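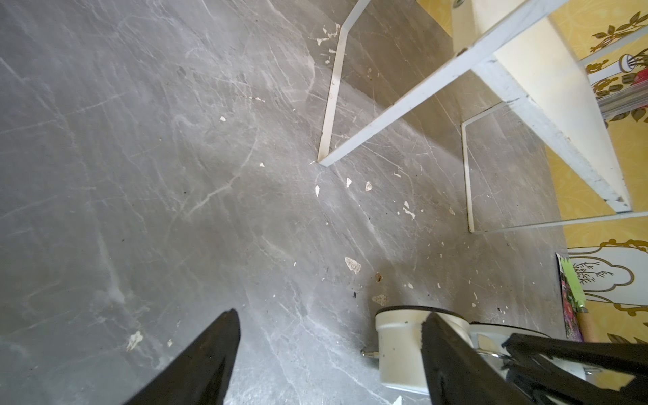

How many demonstrations should we collect before it's worth training a first policy?

Glória Arruda
For one task with one kind of object, I'd stop at 40 and train something, even if you know perfectly well it will be rubbish. You learn so much from watching it fail! When we started on the Felar project we saved up 100 before we let ourselves train, and then found that everyone had begun each episode with the arms in the same comfy spot, so the policy was lost anywhere else. I still wince a bit when I think of all those afternoons.

Kemitz
I'm going to disagree with Glória a little, with great affection. Forty is fine if you've got a single operator, but with four people taking turns (as we had in May) the styles are so different that a small set just looks like noise. One of ours came in from above every single time and another crept in sideways, and the poor model averaged the two and closed on thin air. I'd go to the full 100 and get everyone to agree on an approach first.

parkow_bench
Thanks both, I really appreciate the long answers. I should have said what we're doing. It's clocks onto and off a shelf, two arms, with wrist cameras, and we've got almost 30 episodes we're happy with. My worry is the clutter. The floor has white paint flecks all over it, the shelf is white, and so are some of the clocks, and I keep wondering whether to sweep and repaint before we go any further or leave it all and call it variety. Then there's the tipped ones. With one clock gripped down on the lower shelf and another on its side on the floor, do you keep that in the same task, or give it its own label?
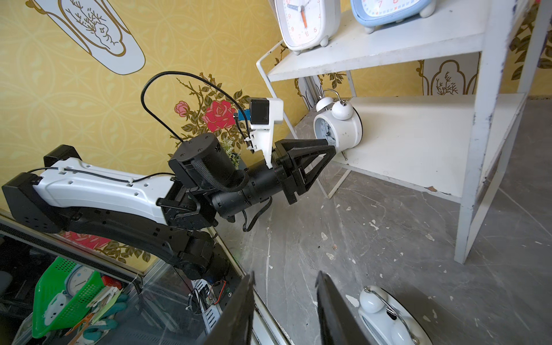
Glória Arruda
Own label, every time, and write the instruction the way you'd say it to a neighbour, so "pick up the clock that's fallen over" and none of that object_03 business. As for sweeping, please don't! Leave the floor as it is for half your episodes and tidy it for the other half, and shuffle the order so that the tidy ones aren't all done by the same person.

Kemitz
Agree on the labels. Still not sold on stopping at 40, but I'll grant that a bad early model is cheaper than a bad big dataset. Do keep your failed grasps in a separate folder, too. We binned ours and regretted it when we wanted recovery behaviour later on.

parkow_bench
Righto, train at 40 it is, and I'll get the operators round a table about the approach direction beforehand. The failed ones are still on the old drive, so I'll move them over tonight.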